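Safe Handling Rules for Shared Tabletop Cells

Posted 13/08/2026

The Weslow bench guidelines were revised in May, and this post sets out the parts that apply to fruit handling.
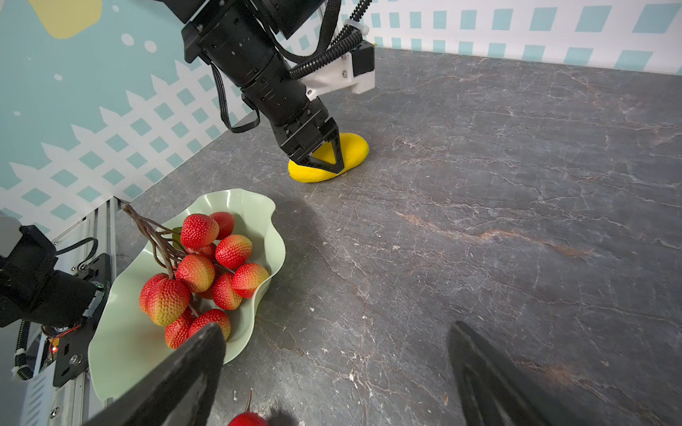 2 min read

Each arm must have its own approach path to the bowl. Cables are to be secured before power is applied - a loose loop is a stop condition. Grip force is limited to 66 percent for all produce items.
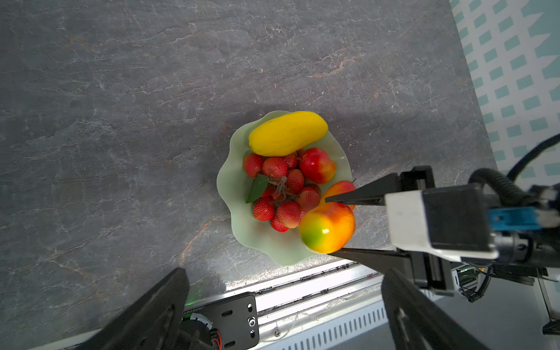 Operators shall log every grasp under the Parkunach numbering system and inspect the finger tips after 300 cycles. Any change to the limits requires written approval.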